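Notebook, chores bench
11/16/24

Question for the day: can a parallel-jaw tool, moved by hand, do an ordinary tabletop tidy at a pace anyone would accept at home? If the hand-held version can't, there is little point asking the arm.

Setup. White quilted pad with blue edging as work surface. Mixed small goods on and behind it. Cable left attached to the box on purpose. No clearing of the background, daylight from the window, no extra lamps. Log numbering continues from the Curnow set, first run today is 1449.

Expected trouble, in order:
- flat, thin, clear items (acrylic figure)
- anything with a cable on it
- quilting, which gives under the fingertips and spoils the approach height
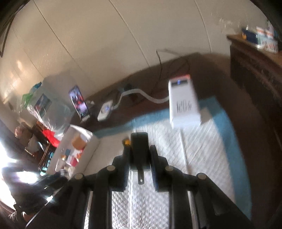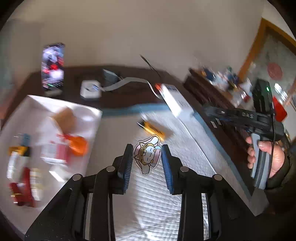 Tabletop tidy, hand-held grippers over the quilted pad. Cat-eared acrylic figure is in the second picture.

Notes from the runs.

Box: easy grasp, bad transport. The flat cable pulls the far end around and the box yaws in the jaws. A person would pin the cable with the other hand without thinking. Single-arm policy from January never learned this and I don't see how it could. Two tools from now on for anything tethered.

Figure: 23 tries, mostly pushing it along the stitching. Best method is to press one edge into the pad so the other edge lifts, then close. Hard surface would not allow this. Soft pad is a help here and a nuisance everywhere else. Depth on clear acrylic is junk, as before.

Detwood planner proposed grasps on the diamond pattern itself again. Threshold raised to 343, fewer of these, still not zero. Ovora's segmentation is better on the fabric but loses the figure.

Answer so far: pick and place of boxes, yes, slowly. Tidying a table somebody has been using, no. The grasp is the smaller part of it. Most of the time goes to cables and deciding what counts as clutter.

To do: rerun the tethered box two-handed, same cable. Check finger closing force after 1000 cycles. Try the Carré pads if they arrive. Ask whether anyone still has the old calibration sheet, mine has coffee on it.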